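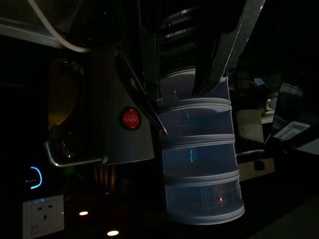 Trendik — Gallery: Manipulation at the Counter and Sink

Good practice notes for household kitchen work, revised 29th May

The notes on this page are taken from the Resard working rules, which apply to all arm work carried out in furnished kitchens. They cover the worktop, the sink and the handling of tableware. Mobile bases, hobs and ovens are dealt with in separate parts. Clause numbers have been left out here and can be found in the full text.

"Must" marks a requirement. "Should" marks a recommendation, and a team that departs from it writes down what it did instead.

Worktop and small appliances

The operator must walk the worktop before the arms are enabled. The walk covers sockets, power strips, loose leads and anything made of glass. Glass vessels may stay in the working area if they are listed on the sheet and the arm speed is set to the lower limit. A vessel that is not on the sheet is taken out or the run does not start.

Appliances with a heating element must be unplugged at the wall. A switch in the off position is not accepted as isolation. The plug should be left where the operator can see it from the stop button.

Speed at the fingertips must not exceed 200 mm per second when the gripper is within reach of the worktop surface. The limit applies to both arms separately. Where the arms work on one object, the slower setting governs both.

Stacked containers are treated as a single load until the tiers have been shown to separate. The grip force is set for the whole stack, and the first lift is kept low enough that a dropped tier stays on the worktop. Thin-walled plastic deforms before the force reading shows much change, so the camera view is used as well as the reading. If the two disagree, the run is paused.

Low light is permitted. The level must be the same at the beginning and end of a run, and the stop button must be visible without a torch. Indicator lights on household sockets and appliances are left uncovered, and reflections from them on a glossy worktop are entered under "light sources". Earlier issues of the rules asked for them to be taped over. That was withdrawn in August after Ots reported that the tape itself was being picked up as an object.

Sink work

The sink is classed as a confined volume. A gripper inside the basin has steel on several sides and usually has other items close to the fingers, so the approach path and the way out are both planned before entry. The way out should be vertical wherever the tap allows it.

Before a run in the basin the operator confirms:

— the tap is closed and the supply to any hose fitting is shut off
— no blades or broken pieces are among the items
— the largest item can be lifted clear without moving the spout
— leads that cross the basin are on the sheet, with the side they enter from

Hoses and cables are the usual cause of a stopped run. They must be recorded as obstacles even when they hang well clear at the outset. A line that can be drawn tight by the movement of an arm is given slack, and the slack is checked at the far end of travel. Arm cables are clipped at the wrist and again at the forearm.

Polished steel gives poor depth readings. The rules allow contact with the basin wall at the lower speed if the force limit is active, and they forbid any planned contact at full speed. Bowls lying at a tilt should be approached at the rim. Pushing a bowl flat with the fingertips is not recommended, although it is not prohibited.

Sink run, single gripper above a speckled dark item, with a round steel bowl lying tilted at the right. A white cable crosses the basin and would be entered on the sheet as an obstacle.

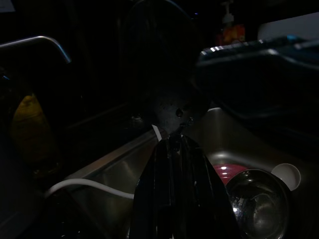
Items must be taken from a crowded basin one at a time. The top item goes first, whatever its size. An operator who wishes to change the order does so with the arms disabled, by hand, and records the change. Moving items by hand while an arm is enabled is a breach of the rules and ends the session.

Washing-up liquid, sponges and dispensers may remain at the back of the sink. They are not treated as targets unless listed. Liquids with a pump head should be turned to the locked position where the bottle has one.

Of the 1161 runs logged under the current issue, 123 were stopped by the operator. The log form gives only one line for the cause of a stop. Zachary Li has asked for two: one for what the operator saw and one for what was found afterwards. The new form will be used as soon as the remaining stock of the old one has been withdrawn.

Two-arm handling of tableware

A plate held by two arms must be gripped at opposite sides of the rim. The arms are to be closed in sequence, first one and then the other, with a pause between. Force is balanced before the plate leaves the surface. Where the second gripper cannot find the rim, the first is opened and the approach is repeated from the start.

The plate is kept over the worktop or over the basin. Carrying it beyond the front edge is not allowed without a padded floor area. Cutlery lying in the path should be moved aside beforehand, and cutlery left on the counter must be on the sheet.

Glazed ware is inspected for chips before use and again at the end of the session. Any chipped piece is withdrawn. Brinura keeps a separate box for these and records the side on which the chip was found, which has been useful in tracing uneven finger pads. Pads are replaced after 2000 closures or at the first visible split.

Plate between two grippers, left and right rim, over a granite worktop beside the sink. Fork and spoon on the counter near the left gripper.

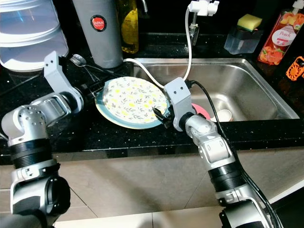
Release is carried out in the reverse order of closing. The plate must be in full contact with the surface beneath it before either gripper opens, and the arms then withdraw sideways by at least one finger width before lifting. An upward withdrawal with the fingers still under the rim is logged as a fault even if the plate does not move.

At the end of the session both arms are parked away from the sink, power is removed, and the sheet is signed by the operator who held the stop button. Where the operator changed part-way through, both sign.

Comments on the rules should be sent to the Resard desk at Trendik, quoting the clause number from the full text.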